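Kids' Corner > How Stuff Is Made > Wood and Trees

Search this site... Go

Why does wood have lines in it?

Look at a wooden spoon. Or a door. Or your desk at school. See the stripes? Those are called grain, and the tree made them.

OK so how. Trees grow fatter every year, not just taller. The growing happens in a thin layer right under the bark. In spring there's usually lots of water, so the tree grows fast and makes pale wood. Later in summer it slows down and the wood comes out darker and tighter. Then winter - the tree takes a rest. Next spring, pale wood again.

One pale band plus one dark band = one year. Cut the trunk straight across and you get rings, like a target. Count them and you know how old the tree was! My neighbor Noboru Katayama has a slice of an old pine in his hallway and it has 141 rings. Took us two tries because we lost our place near the middle.

But a plank doesn't have circles on it, right? That's becuase the saw goes the long way, from the bottom of the trunk to the top. So you cut through the rings sideways, and they turn into stripes. Sometimes wavy, sometimes so faint you have to tip your head to see them.

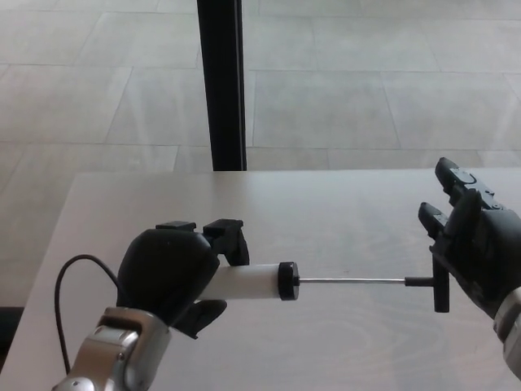 WORD BOX: KNOTS

Knot - a round or oval spot where a branch used to grow out of the trunk. The trunk keeps getting fatter and swallows up the bottom of the branch. The grain has to go around it, like water going round a rock in a stream. So you get a swirl.

Knots are hard. Harder than the wood next to them, mostly. Carpenters grumble about them, saws don't like them either.

Do all trees have rings? Nope. Palm trees don't. And some trees in hot rainy places grow all year long, so thier rings are very hard to see or not there at all.

Try it: put thin paper on a piece of rough wood and rub with the side of a crayon. Old fence boards are best. Watch out for splinters.

Next time - bark, and why it cracks.

2 comments

Sowmya Krishnan: We did the crayon thing on the back gate. Purple works great. My son wants to know if roots have rings too??

Edeltraud Thaler: Yes, roots have them, but they are harder to count. Also you spelled "their" wrong.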